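Relevo en la presidencia y próximos pasos de nuestra red

Tras la asamblea celebrada en octubre, considero oportuno dejar constancia en este blog de los acuerdos adoptados y de mi valoración personal sobre ellos. Escribo a título particular, si bien he formado parte de la junta directiva durante dos mandatos y conservo la condición de socio.

Bernadette Flanagan comunicó a la asamblea su decisión de no presentarse a la reelección como presidenta de la Red de Apoyo Familiar de Tomport. La noticia era conocida por la junta desde antes del verano, pero se acordó no difundirla hasta que los estatutos permitieran abrir el plazo de candidaturas. Bajo su presidencia, la red pasó de atender consultas en un despacho cedido por la parroquia a disponer de sede propia en la calle Ó Dubhghaill y de un servicio de orientación jurídica para parejas del mismo sexo y familias adoptivas.

Concurrieron dos candidaturas. La encabezada por Úna Brennan obtuvo el respaldo de la mayoría de los presentes y de los votos delegados; la de Rónán Ó Conaill, centrada en la ampliación del servicio a Indthorpe, recibió un apoyo considerable, y entiendo que varias de sus propuestas serán incorporadas al plan de trabajo. El propio Ó Conaill aceptó una vocalía al término de la votación.

La nueva presidenta expuso sus prioridades en una intervención breve. La primera es la revisión del protocolo de acompañamiento a menores trans en los centros escolares, cuya redacción vigente quedó desfasada con el último cambio normativo. También se refirió a la formación del personal sanitario, materia en la que la red ha colaborado hasta ahora de manera puntual y sin convenio escrito.
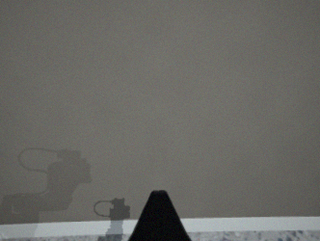
En el apartado económico, la asamblea aprobó las cuentas sin votos en contra. El fondo de ayudas urgentes – destinado a alojamiento temporal y a gastos de desplazamiento – cerró el ejercicio con un saldo de 2.000 euros, cantidad que la junta estima insuficiente. Se aprobó elevar la cuota anual en 5 euros, con exención para estudiantes y personas desempleadas. Voté a favor, aunque hubiera preferido una escala según ingresos, como se planteó hace ya tiempo en una enmienda que no llegó a debatirse.

Treasa Ó Néill presentó el informe de actividad. Más de 100 familias recurrieron al servicio de orientación durante el ejercicio, en su mayor parte por cuestiones de filiación y de inscripción registral. El informe señala demoras en la tramitación de expedientes con documentación extranjera y recomienda contar con un traductor jurado de referencia. Sobre este punto intervino Jörg Lenz, que relató las dificultades que encontró con su marido para inscribir a su hija, nacida fuera del país. Su testimonio figura resumido en el acta, con su autorización.

Se debatió asimismo la continuidad de Wovia, el boletín de la red. La edición impresa se mantendrá para los socios que la soliciten por escrito y los demás la recibirán por correo electrónico. Lamento la reducción de la tirada, pues me consta que en Indthorpe el ejemplar en papel se deja en la biblioteca y en el centro de salud, y llega así a personas que jamás se pondrían en contacto con nosotros por otra vía. He solicitado que esos dos puntos de entrega se conserven.

Quedó pendiente la composición del grupo jurídico, que tendrá ocho miembros según el reglamento interno y cuenta todavía con vacantes. Las personas interesadas pueden dirigirse a la secretaría hasta el cierre del plazo, que se anunciará en el tablón de la sede. No se exige titulación en Derecho, pero sí disponibilidad para asistir a las reuniones mensuales, que comienzan a las 19.00 horas.

El acta provisional puede consultarse en secretaría. Las observaciones deberán remitirse por escrito antes de la próxima reunión de la junta.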